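January 2022, hallway notes

Spent a happy hour on the tiled corner by the brown door — the red bucket is staying there for now, Su-chen, so please look before you move it.
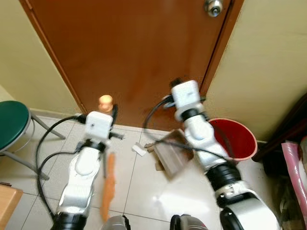 Grout wants another pass, and I'd like to try the Dosska powder at 7 grams.
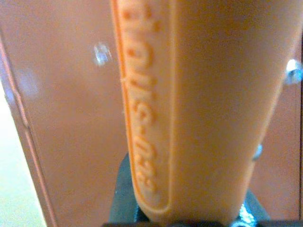
Tadeusz Chmielewska
Workshop technician

Orange plastic does brighten up all that brown, I must say. Ask Pak-hei about the doorknob polish.

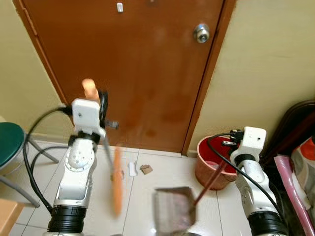
Walls can wait until September.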